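Hirnent to Reopen Terville Bedding Works in April

TERVILLE – Hirnent, a maker of quilts, pillows and bed linen, will restart production at its Terville works in April after a refit of the cutting and filling rooms. The reopening brings 40 jobs back to the town, most of them in sewing, filling and packing.

The works will run 4 sewing lines. Two will make quilted bedding, one will make pillowcases and sheets, and the last is set aside for repairs and small orders.

Fabric for the new range will come from Fröhlich, a weaving mill that has supplied Hirnent before. The supply agreement runs through 2031 and covers both plain and printed cloth. Finished goods will be stored at the Leremton warehouse, where the company has taken over an unused loading bay.

Hirnent expects almost 90 percent of the first season's output to go to independent stores. Hotels and guest houses can place orders directly with the Terville sales office. Prices will be sent to current trade customers before the reopening.

The repair service will accept quilts and comforters with split seams or flattened filling. Items should be washed before they are sent in. Drop-off hours at the works are 9 a.m. to 3 p.m.

Job applications are open now at the Terville front office. Sewing experience is helpful, and training is paid. 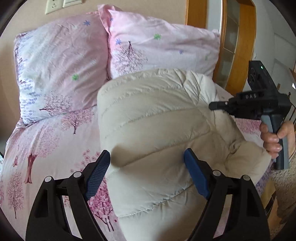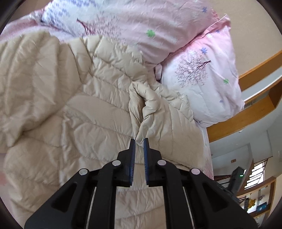

Floral pillows and quilting on a bed (first photo); stitched channels on a cream-colored comforter (second photo).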